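Section 7: Faults during bag picking

7.3 Fault 1687 - handle caught on gripper

Applies to Gravlow arms running the Flollel bag program, with the open stand. If you have the older closed stand, use section 7.6.

Fault 1687 means the arm has met more resistance than it should while lifting a bag. In nearly all cases a twisted-paper or rope handle has looped over a gripper finger and is still attached to something in the stand. The arm stops where it is, holds its grip and shows an amber light. It does not let go by itself.

CAUTION: An arm stopped on fault 1687 is still powered and may be pulling on the handle. Do not reach into the stand until step 3 is complete. Cutting or tearing the handle under load can make the arm spring back.

CAUTION: Do not press Resume to see if the fault clears. At the Tô site in July, Resume was pressed twice with a rope handle still caught. The second lift pulled the bag and two full cups off the stand, and water got into the cable tray. The operator was not hurt. Savita Mittal's report on that stop is the basis for the procedure below, which replaces the one in earlier copies of this manual.

Making the arm safe

1. Press the stop button on the pendant. The amber light changes to red.
2. Support the weight of the bag from underneath with one hand, keeping your fingers outside the gripper. If you can't reach it from the front of the stand, leave it and go to step 3.
3. Turn the key on the Flollel cabinet to Off and take it out. Keep it with you until step 13.
4. Wait for the red light to go out. The brakes are now on, but the gripper fingers still hold.
5. Turn the release knob on the gripper anticlockwise until the fingers open. Slide the handle loop off towards the fingertips.
6. Push the arm back by hand to its parked position, at least 200 mm clear of the stand.

Note: the arm is stiff to move with the brakes on. Hold the brake lever under the wrist joint while you push, and let go of it before you take your hand off the arm.

Clearing the stand

7. Check for spilled water. Dry the top and the inside of the stand, then the floor, before you go any further.
8. Leave upright cups where they are unless they are in your way. Take out any cup lying on its side.
9. Sort the bags and loose items by hand, one at a time. Hold each bag steady with one hand and free the handles with the other. Small things such as clips, lids and napkins tend to work their way under the bags and should come out too.

Handling bags and loose items by hand (step 9):

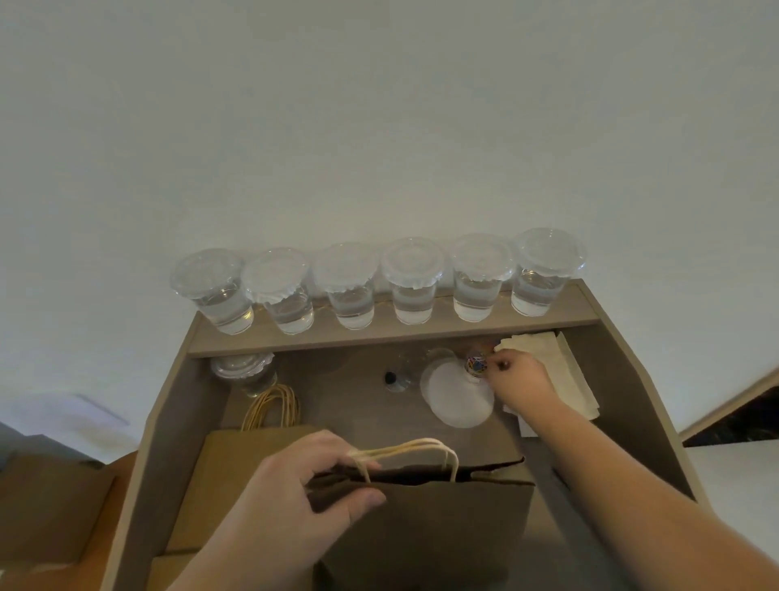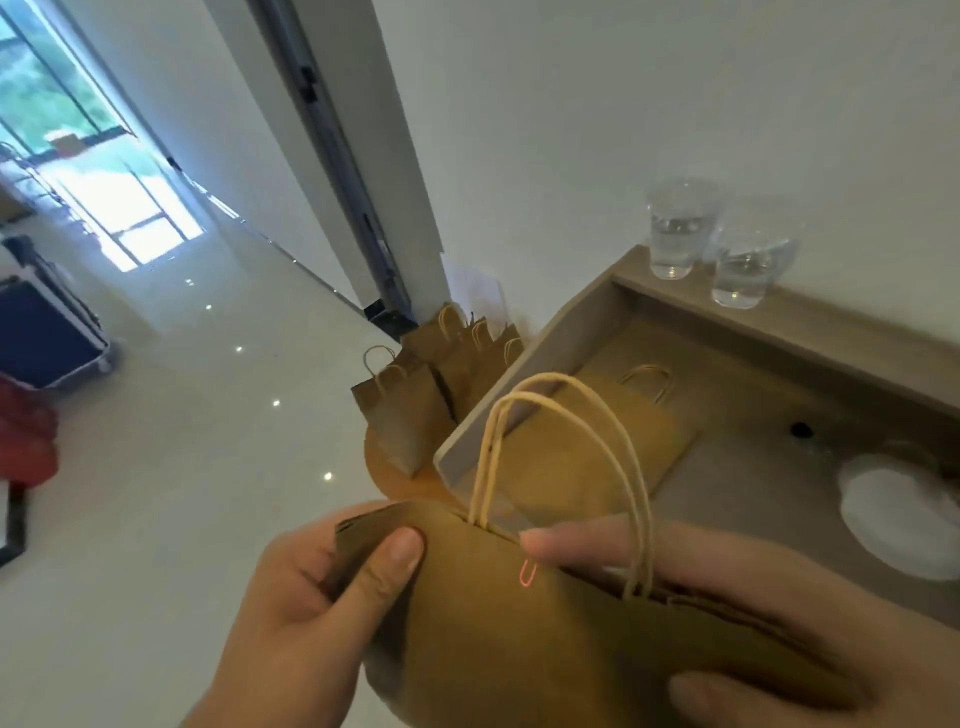

10. Look at every handle before a bag goes back in. Reject a bag if a handle has come unstuck at one end, if the two handles are twisted round each other, or if a loop stands more than 40 mm to one side of the bag. Rejected bags can still be packed by hand.
11. Take off any paper clips, including coloured ones used to mark a batch. Two of the 1687 faults at Tô came from a clip joining a bag to its neighbour.
12. Put the bags back with the folded edge towards the arm. Mixed sizes must not share a stack. Coiled rope handles must be laid inside the bag, not left underneath it.

Restarting

13. Stand clear, put the key back and turn it to On. Wait for the self-check to finish.
14. Select Slow Cycle on the pendant and run one bag with your hand on the stop button. Watch the handles as the gripper closes and again as the bag leaves the stack.
15. If the lift is clean, run a second bag in Slow Cycle, then go back to normal speed.

If the fault comes back

Repeat the whole procedure from step 1 once. If 1687 shows again with a different bag, the cause is probably the gripper and not the handles. Turn the key to Off and look at the inner face of each finger for a raised screw head or a split pad. A split pad will catch rope handles far more often than flat paper ones, so a fault that only appears on gift bags points the same way.

Replacement pads are sold in pairs. Fit both, even if only one is damaged, and run the grip test in section 5.2 afterwards.

Do not raise the force limit to stop the fault appearing. The limit is set at the factory and changing it needs a Fandatden service login.

Records

Write down each 1687 stop in the site log with the time, the type of bag and what the handle was caught on. If a person was touched by the arm, or if anything fell from the stand, leave the key out and call Fandatden service before restarting.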